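Tedbridge Election Equipment
Products / Precinct equipment / Ballot scanners

Clegg 300 Precinct Ballot Scanner
Part group TB-C300. Page revised 2024-11-20.

Overview
Specifications
Ballot handling
Audit records
Supplies
Service

Overview

The Clegg 300 is a paper ballot scanner for use at a single polling place. The voter feeds a hand-marked or printer-marked ballot into the entry slot. The scanner reads both sides in one pass, stores an image of each side and a record of the marks, and drops the sheet into the locked box below. The paper ballot remains the record of the vote. The scanner does not print on it or alter it.

The unit replaces the Clegg 2. The two share a ballot box, a transport case and a power supply, so a county that already owns Clegg 2 boxes can order the scanner head alone. Election definitions made for the Clegg 2 will not load. They have to be exported again from Medisby Layout, version 2 or later.

Scanner heads are sold configured for one jurisdiction and cannot be moved to another without a new security key from the factory.

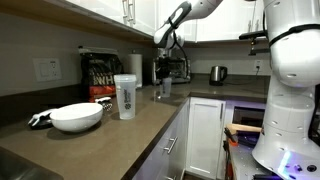

L-shaped quartz counter, with a white ceramic bowl at left.

Specifications

Scan rate: 300 sheets per hour, voter fed
Ballot width: 8.5 inches
Ballot length: 11, 14 or 17 inches
Sheets per ballot: up to four
Box capacity: 1,000 sheets at 14 inches, unfolded
Precincts per election definition: 2 standard, more with the split precinct license
Display: color touch screen, tilting
Receipt printer: thermal, 3 inch roll, front loading
Storage: two removable memory drives, written at the same time
Network: none. No wireless hardware is fitted, and the service port is behind a sealed door.
Power: 120 V AC, grounded outlet
Battery: internal, two hours of normal voting use when new
Languages: English and Spanish installed. Others by order.

The scan rate was measured with one voter at a time feeding single sheets, with the ballot accepted message left at its default length. Shortening the message raises the rate a little. Two-sheet ballots should be planned at half the listed voter rate.

Box capacity drops when ballots have been folded for mailing and then brought in by hand. Folded stock does not settle flat, and the box-full sensor can trip well before 1,000 sheets. Poll workers should have the emergency bin key on hand in precincts where this is common.

Ballot handling

Ballots may be fed in any of the four orientations. Timing marks along both long edges are read first, and a sheet without a complete set of marks is returned before any vote is recorded. The same applies to a sheet from another precinct, a test ballot fed in election mode, or an election ballot fed in test mode.

The scanner can be set to return a ballot to the voter in these cases:

Overvoted contest
Blank ballot
Mark inside the gray zone, where the target is partly filled
Write-in target filled with no name on the line, or the reverse

Each case is set on its own in the election definition. The available settings are return with message, return with message and allow override, and accept without message. Check state rules before choosing. Some states require a warning on an overvote and say nothing of the other three, and the factory default (return with message and allow override for all) may not match what your poll worker manual says.

Undervotes are not flagged by default. The setting exists but it slows the line, and most offices that have turned it on have turned it off again by the next general.

The gray zone is defined as a band of darkness within the target. Its upper and lower limits are fixed when the election definition is signed. They cannot be changed at the polling place. To see how a given pair of limits will act on real marks, run the marked deck through in test mode and print the mark report, which lists every target that fell inside the band together with its measured value.

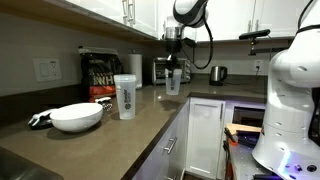
A marked deck should include light marks, check marks, crosses and marks made in the pen that will be handed out on election day. Red ink is not read reliably and should be kept out of the booths. The sample deck sold by Tedbridge has 1,006 sheets and covers every target position on a two-sided 14 inch layout, but it is printed with even, fully filled ovals. It tests position and counting. It does not test the gray zone, and it is no substitute for a deck made from the county's own ballots.

Paper stock must be 80 lb text or heavier. Lighter stock will feed, and will then double feed in damp weather. The double feed sensor is ultrasonic and stops the transport before the second sheet reaches the read head; both sheets are backed out and neither is counted.

If a sheet jams past the read head, the screen states whether the ballot was counted. Follow the screen. A jam with the message COUNTED - CLEAR TO BOX means the record is stored and the sheet goes into the box by hand. A jam with the message NOT COUNTED - RETURN TO VOTER means it has to be fed again. Write either event in the precinct log with the time from the screen and the public counter value.

Audit records

The following are kept for every session:

Image of each side of each sheet
Cast vote record for each sheet, stored in random order
Event log, with time, covering power, door, key, mode and error events
Public counter and lifetime counter
Zero report and results report as printed

Images and cast vote records share an identifier so that one can be checked against the other. The identifier is random and says nothing of the order in which voters used the machine. It is not printed on the paper. Counties that run ballot-level comparison audits will therefore need a central scanner with an imprinter. The Clegg 300 supports batch comparison and ballot polling.

The event log is written in plain text and can be opened without Tedbridge software. It is signed when the polls are closed. A county, a court or a party's expert can check the signature with any standard tool, using the public key that was delivered in the acceptance packet. Keep that packet. A replacement key file can be supplied, but a key obtained after a challenge has been filed is harder to defend than one logged on the day the machine was received.

In log files made by firmware earlier than 2.1, the serial number line gives the model number and leaves the unit number blank. Votes, images and counters are not affected. The unit can still be identified from the security key entry further down the same file, and a lookup sheet is included with each new order. Units with earlier firmware should be updated during the next maintenance window, under whatever state approval applies to the change.

Log retention is the responsibility of the county. The scanner overwrites nothing on its own; a drive with too little free space will stop the unit at the zero report.
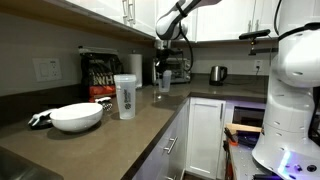
Supplies

TB-C300-H Scanner head, configured
TB-C300-HB Scanner head with ballot box and transport case
TB-C2-BX Ballot box, fits Clegg 2 and Clegg 300
TB-C2-EB Emergency bin insert with lock
TB-C300-MD Memory drives, pair, serialized
TB-C300-BT Battery
TB-C300-PR Receipt paper, box of rolls
TB-C300-CL Cleaning sheets, pack
TB-SL-300 Pull-tight seals, numbered, bag of 300
TB-DK-14 Sample deck, 14 inch, 1,006 sheets
TB-C300-HP Headphones and tactile keypad

Memory drives are matched pairs. A drive from one pair will not be accepted with a drive from another, including a pair bought in the same order. Label both before they leave the warehouse.

Seals are sold in one color per bag. State the color when ordering. Seal numbers run in sequence within a bag, and the range is printed on the packing slip.

Setup on site

1. Roll the box into position and lock both front wheels.
2. Confirm the main bin and the emergency bin are empty. Close, lock and seal both doors.
3. Set the head on the rails and slide it back until the latch clicks.
4. Check the seal numbers on the drive door and service door against the chain of custody form.
5. Connect power. The green lamp beside the cord shows line power, and an amber lamp in its place means the unit is on battery.
6. Turn the poll key to OPEN and print the zero report.
7. Have the report signed as your procedures require. Leave it attached to the roll if state rules call for one continuous tape.

Start-up takes almost six minutes from key turn to zero report. The self-test cannot be skipped.

Maintenance

Run a cleaning sheet before logic and accuracy testing and again before the unit goes out. Do not use alcohol wipes on the read head glass. The coating clouds, and the resulting faint vertical band may be read as light marks in a column of targets.

Batteries in storage should be charged every three months. Replace any battery that holds less than an hour under the load test in the service menu.

Rollers are a wear part with a life set by sheet count. The lifetime counter gives a notice on the service screen when they are due. Roller replacement breaks a factory seal and must be done by a Tedbridge technician or by county staff who hold the Pestano bench certificate. Bench classes are given each October at the Pestano depot.

Service and ordering

Quotes and configuration: Soledad Mendoza
Firmware and log file questions: Bohdana Tymoshchuk
Depot repair, Pestano: Zlatko Stojanović

Quotes need the jurisdiction name, the number of polling places, the longest ballot length expected, and whether existing Clegg 2 boxes will be kept. Orders for a November general should be placed in time to leave a full month for acceptance testing after delivery.

Depot repairs require a return number on the outside of the case. Remove both memory drives first. Units that arrive with drives installed are sealed again and sent back unopened at the county's expense.

Related items
Clegg 2 support page
Medisby Layout, ballot design software
Central scanners with imprinter
Privacy booths and table screens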